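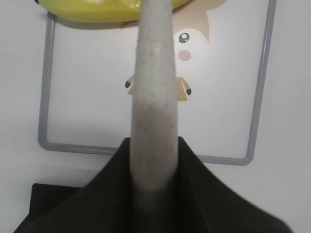 Knife stand leaves black marks on white benchtop - what to put under it?

Asked by Omar Ghanem in Kitchen and Household

I have a matte white laminate benchtop and a black knife stand with rubber feet. After 7 months the feet have left grey rings that don't lift with dish soap. Colour of the bench is Goodall 1112 if that matters. I need to (a) remove the rings and (b) stop them coming back. The stand has to stay on the bench as there is no free drawer. I also cut fruit there every morning, so nothing that leaves a residue.

2 answers

Jinfeng Wan
Accepted answer

Probable cause is plasticiser migration from the rubber. Surface transfer will come off, but whatever has gone into the laminate won't. Try bicarb and water as a thin paste, left for five minutes and wiped with a soft cloth. Don't use a melamine sponge on a matte finish, as it polishes the spot and you end up with a shiny ring instead of a grey one. If that fails, use methylated spirits on a cotton pad, tested first near the wall.
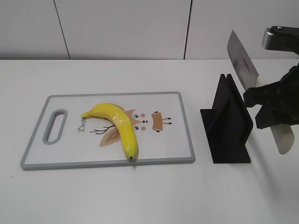

Felt pads are the usual fix for the feet, but they hold water near a sink. Silicone discs are easier to wash. Check your chopping board as well, as coloured rims can mark a pale bench in the same way. A board like the deer one, with the raised grey rim, should be lifted and dried after use - same for anything with an oval handle cutout, where juice gets through to the bench. Keep the stand off to one side of the board so that you aren't dragging it each time you want space.

Poppy Oakley

Metho worked on mine. Didn't bother with the paste. Stand now sits on a cork tile from Brindard, no new marks so far.

Comment from Omar Ghanem: Paste took off most of it. One ring is still faintly visible in side light. Silicone discs ordered.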